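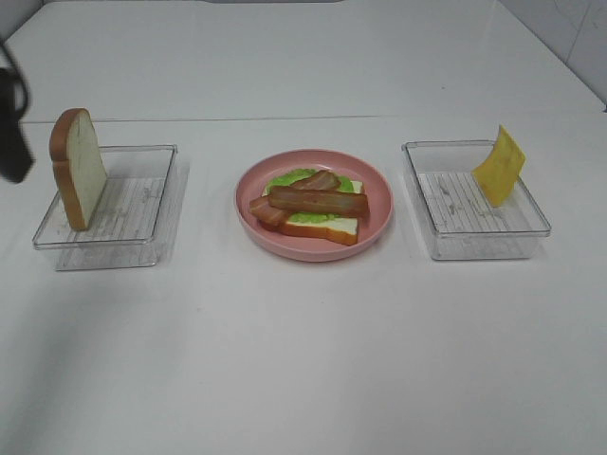 Hi, and welcome to the questions page! I run a small sandwich and lunch-box delivery out of my kitchen in Hembridge, and these are the things people ask me over and over, by email, on the phone and once through the window of my car at a red light. I've tried to answer them the way I would if you called. If you've never ordered before, the main thing to know is that I make most things open-faced unless you tell me otherwise, like the one on the pink plate, and you can have the second slice of bread on top if you ask for it. Everything else is below.

How do I order?

Email or call by 4 p.m. the day before. I know that sounds early, but I buy the vegetables in the evening and I hate guessing. If you're only adding one more lunch to an order you already placed, you can usually text me until 9 and I'll squeeze it in.

Is there a minimum?

For pickup, no. For delivery it's 16 dollars, and that gets you two lunches with a little left over toward a cookie. I held out against having a minimum for a long time, but Sulstead is a long drive for one egg salad.

Where do you deliver?

All of Hembridge, and Sulstead on the near side of the river. If you're on the far side, ask me anyway – on Thursday I'm over there for the bread and I can often drop something off on the way home.

What bread do you use?

Mostly a plain white loaf and a seeded brown one from Rengifo Bakery. Mercedes Rengifo bakes them both herself and she will not slice them for me (I've asked), so every slice you get was cut by me with a long knife and a fair amount of muttering. They come out a bit uneven. If you like yours thick, say so and you'll get the ones from the middle of the loaf.

I also get a rye now and then in the fall. It goes fast, so if you're a rye person, tell me and I'll put you on my list.

Do you have gluten-free bread?

I can get it with two days' notice, and it's a dollar more. Please know that I work in one kitchen with regular flour and regular crumbs all over it. If you just prefer to skip gluten, great, order away! If you have celiac disease I really don't think you should eat my food, and I'd rather lose the sale.

Can you make kids' lunches?

Yes, and I love doing them. They're smaller, with fruit and one crunchy thing, and I'll cut the crusts off. My own two wouldn't touch a crust until middle school, so you'll get no lecture from me. I won't put peanuts in anything marked for a school.

My child only eats cheese sandwiches. Is that okay?

Of course. Bread, butter, cheese, done. You can pick the mild one or the sharp one. I charge less for these, and I don't sneak cucumber into them.

Why are your sandwiches open-faced?

My mother-in-law made them that way and I got used to it. You can pile more on and you taste the filling first. They're worse for eating while driving, I'll admit, so if you're ordering for a road trip ask for the lid.

Can I get a hot lunch?

There's soup from October until the weather turns. I pour it hot, but by the time I've made a few stops it will want a minute or two on your stove.

Do you cater?

Small things, yes. The biggest one I've done was 75 people for the summer fair, and Rochelle Stubbs from next door came over at five in the morning to butter bread with me. I still owe her for that. These days I prefer groups under 40, and I need a week's warning.

What's the Sado box?

That's my one fancy item! Sado is our cat, and the box is what she always tries to steal: smoked salmon, cream cheese, dill and a boiled egg. It's 11 dollars and I make it on Fridays only.

Can I cancel?

Any time before 4 p.m. the day before and I won't charge you. After that I've already shopped, so I'll ask for half. If somebody's sick, just tell me and we'll work it out – I'm not going to send you a bill while you're in bed.

How do I pay?

Cash or check at the door, or I can send you a link. I keep a tab for regulars and settle it at the end of the month.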